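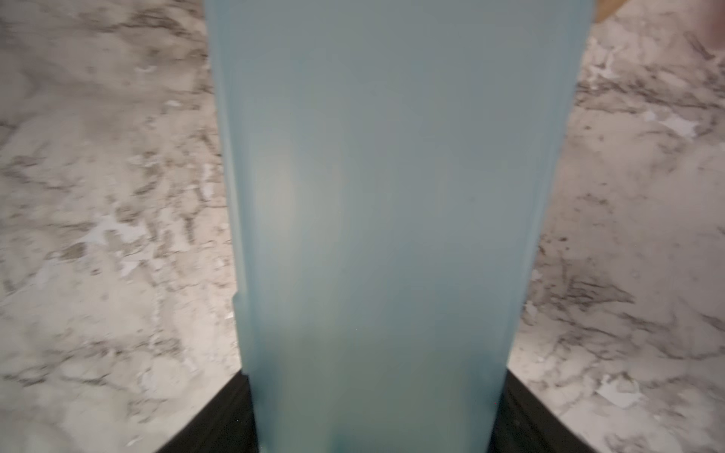

Britt-Marie Eide thinks we have the order of events wrong. In her view the winding machine came first and the customers second, and anyone who tells the Stokmont story the other way round has been reading the sales letters and leaving the workshop books on the shelf. She put this to us by letter after seeing an early draft, and went on to say that a firm as small as that one could never have promised Pirzada a matched pair of coils before it knew how to make a single good one.

Print this page | E-mail this page
Reading time: seven minutes

2. From the back room to the order book

We have spent a good deal of time with that letter, and it has made this a much better section. Eide is right about the machine. We still think she is wrong about the promise, and the workshop books are the reason, which is a lovely position to be in when the person disagreeing with you is the one who told you to go and read them.

Stokmont began as two rooms behind a bicycle shop in Killelen, winding small transformers for people who built their own radio sets. Trade of this kind was common enough at the time, and most of it has left no trace beyond a few adverts in hobby magazines. What sets the Killelen firm apart is the paper. Sándor Veres, who started the business with money from selling a van, wrote everything down: wire bought, wire wasted, who came in, what they wanted, what he told them it would cost, what it did cost. He wrote in pencil, small, often over the top of something else. There are 662 numbered job entries in the first book alone, and a reader who starts at the beginning can watch a person learn a trade from one page to the next.

The early jobs are almost all repairs. Someone brings in a burnt-out transformer, Veres unwinds it by hand, notes the turns and the thickness of the wire, and winds a new one. He was teaching himself design by taking other people's work apart, and he says as much in a note beside job 340, where he writes that he has now seen the inside of enough bad transformers to try making a good one. Up to that entry, prices are copied from rivals. After it, they are worked out from the wire up, with a line for his own hours. We got quite excited about this when we found it, and we remain so. It's rare to be able to point at a page and say that a repair shop became a maker there.

2.1 The Fonstead winder

The machine Eide has in mind is the Fonstead, bought second-hand and out of order. Veres named it after the farm where he found it, and the name stuck so well that later staff took it for the maker's name and tried to order parts from a company that had never existed. It was a plain bench winder with a hand crank and a turns counter that skipped. He fitted a motor. He then spent most of one winter on the wire guide, the part that lays each turn next to the last, and the book for those months is full of small drawings of it.

The wire guide matters a great deal to our argument. A coil wound by hand can be perfectly good, but two coils wound by hand will seldom be the same. The tension changes as the arm tires, the layers pile up a little differently, and the finished pieces drift apart in their values. For a home-built radio this hardly mattered, as the owner would tune around it. For the customers who came later it mattered more than anything else about the product, price included.

The improved guide used a felt pad and a light spring to hold the wire at an even pull. Veres tried leather first and gave it up. He tried a weighted arm, which worked well at low speed and threw the wire off at high speed, and his remark on that afternoon is brief and not repeatable in a journal. The felt pad was cut from a hat. There is something wonderful about following a piece of process engineering this closely, at a bench, with the failures left in!

Eide's reading is that once the guide worked, the firm had something to sell and went looking for buyers. The dates in the book do support the first half of that. The guide is described as finished well before any regular order appears.

2.2 What was promised to Pirzada

The second half is where we part company. Pirzada made measuring bridges for laboratories and needed coils in matched pairs, the two halves agreeing far more closely than anything then leaving Killelen. The usual account, repeated in the firm's own anniversary booklet, is that Pirzada's buyer heard about the Fonstead and came to see it. The booklet was written in 2000, long after the people concerned had stopped agreeing about anything, and we treat it with care.

In the workshop book the order runs differently. Veres writes to Pirzada first. He has no sample to send. His copy of the letter, folded into the back cover, says that he can supply matched pairs within the month, and the next pages show him finding out whether this is so. He winds a batch and measures every piece. He sorts the pieces by value and puts like with like. The pairs he sends are real matched pairs, well within what was asked, but they were made by sorting. The machine was good enough to give him a narrow spread, and patient measuring did the rest.

We think this is the most interesting thing in the whole archive. Sorting is a cheap answer to a hard problem, and firms that lived by it were often shy of saying so, as it sounded less impressive than precision winding. It also left a pile of unmatched pieces behind. Veres sold those to the radio builders at a discount, which meant that his old customers were in effect paying for his new ones, and getting far better coils than they had any need of. Everybody did well out of it for a while.

Figure 2. Pale blue, frosted, narrower towards the foot.

Raimonds Ķēniņš joined as the firm's first full-time tester during this period, and his own notebooks start to run alongside the workshop books. They are tidier and a little less fun. They do confirm the sorting. He kept a running table of values for each batch and marked the pairs in ink, and in one margin he complains that the measuring room is too warm by the afternoon for the results to agree with the morning's. A curtain was hung. Later he moved all the measuring to the mornings and spent the rest of the day on the paperwork, and the two sets of readings stopped quarrelling.

2.3 The quarrel over growth

Success with Pirzada brought the question that nearly every firm in this paper had to face. Ķēniņš wanted a second winder, bought new, and a proper temperature-controlled room. Veres wanted to keep to one machine that he understood completely. Both positions are set out at length in letters the two men wrote to each other while working in the same building, and they are a joy to read, full of costings and sarcasm.

The case for the new winder was strong on paper. Orders were being turned down. The case against rested on knowledge: Veres could hear when the Fonstead was about to go wrong, and he didn't believe that a bought machine would speak to him in the same way. It would be easy to smile at this. We would rather take it seriously, having seen in the test notebooks what happened when the new winder did arrive. The spread of values got wider. It stayed wide for most of a year, until the felt pad and spring were copied across from the old machine, and then it narrowed to match. The knowledge could be moved after all, but only once somebody had worked out which part of the machine it lived in.

Smaranda Bucur has argued that small makers of this sort failed or survived according to how much credit they could get, and that workshop skill explains less than historians of technology like to think. The Stokmont papers are kinder to her view than we expected. The new winder was paid for with an advance from Pirzada, and without it there would have been no second machine to go wrong and then right. What we would add is that the advance was given on the strength of the matched pairs, and the matched pairs came from the sorting bench. Money and skill are very hard to pull apart in these books. We have tried, and we keep finding one written on the back of the other.

Eide may still be right that the Fonstead made the bold letter possible. A man with a worse machine might not have dared. We would be delighted if someone turned up Pirzada's side of the correspondence, as its absence leaves the buyer's reasons almost entirely to guesswork. The next section takes up the move into signalling work, where sorting was no longer enough and the habits described here had to be unlearned, with some pain.

Ákos Mészáros wrote the first version of this section; it was last revised on 16 January 2020.

Related items
Turns counters and who trusted them
Letters between partners: reading business quarrels as technical sources
Hobby radio and the market for spare parts
Section 3. Signalling work and the end of the sorting bench
Notes on the Killelen workshop books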